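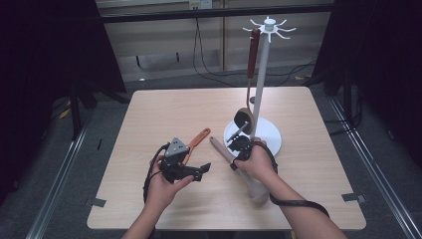 Reet Sproģis replied that a utensil stand is a waste of worktop and everything should go in the drawer. I had a drawer. It jammed most days in March.

The white one has six curved arms round the top. Spatula goes on one of them, the orange one with the slotted handle.

The wooden one is the problem. Thick end, narrow handle, no hole in it that I'd trust. Might drill one, 2 mm to start.

Joana Carvalho says put it in a jar. Fine, but then I've got a stand and a jar.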